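Food Service Operations, Level 2
Unit 4 handout: Tray service and the portion cycle
Tutor: Analyn Galang

Read this before the October practical. You will need it again for the written task at the end of the unit.

4.1 What tray service is

In tray service the whole meal reaches the diner on one tray. It is used where people cannot easily come to a counter, or where a large number must be fed in a short time. Hospitals, care homes, some schools and staff canteens all use it. The tray may be made up in a central kitchen and sent out, or made up on the ward or in the dining room from bulk containers.

The first method is called central plating. It gives good control over portion size and special diets, but food can lose heat on the way. The second is called bulk service. Food is served closer to the diner, who can often change their mind about what they want, but portions vary more and there is usually more left over.

4.2 The belt and the order of work

In a central kitchen the trays move along a line and each person adds one item or a small group of items. Cold and dry items go on first. Hot food goes on last, just before the lid. The checker stands at the end with the menu cards and compares each tray with its card. The checker does not serve. If the checker is pulled away to fill a gap in the line, errors go up very quickly.

Our worked case is the kitchen at Grurnmont, which sends out 96 trays at midday. The line there has seven stations and a checker. Note that the soup station and the hot main station are next to each other, so one person can cover both for a short break.

4.3 Layout

A fixed layout means that every item has its own place on the tray. Staff can see at a glance if something is missing, and diners with poor sight learn where to reach. The usual rules are:

Main plate nearest the diner or to one side, never behind a tall item.
Drinks towards the back, on the side of the hand the diner uses, where this is known.
Cutlery where it can be picked up without moving anything else.
Nothing resting on the rim of the tray.

Sites differ on the details. Gondton puts the dessert at the back left and Palumbo puts it at the front. Either is acceptable as long as it is written down and everyone follows it. 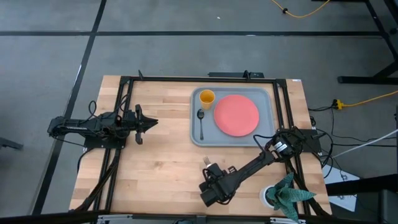
Colour also matters. A diner with dementia or failing sight may not notice pale food on a white plate. A plate in a plain, strong colour makes the edge of the food easier to find. Patterned plates should be avoided, as the pattern can be mistaken for food. The tray should differ in colour from the plate for the same reason.

4.4 Counting waste

Plate waste is the food that was served and came back. Tray waste is whole items that came back untouched – a sealed yoghurt, for example. Record them separately. They have different causes and need different answers.

At Mura the kitchen weighed plate waste from 100 returned trays and recorded 3470 grams. That is 34.7 grams a tray. On the same trays there were 29 untouched items, most of them bread rolls. The kitchen stopped putting a roll on every tray and added a tick box to the menu card instead.

When you do your own count, scrape first and weigh after. Drain off liquids. Do not include bones, peel or paper.

4.5 Written task

Draw a tray layout for a three-course midday meal for a diner who can use only the left hand. Label each item. Then write one side of A4 on how you would brief a new member of staff to follow it. Bring both to the practical, along with your apron and a pen that works.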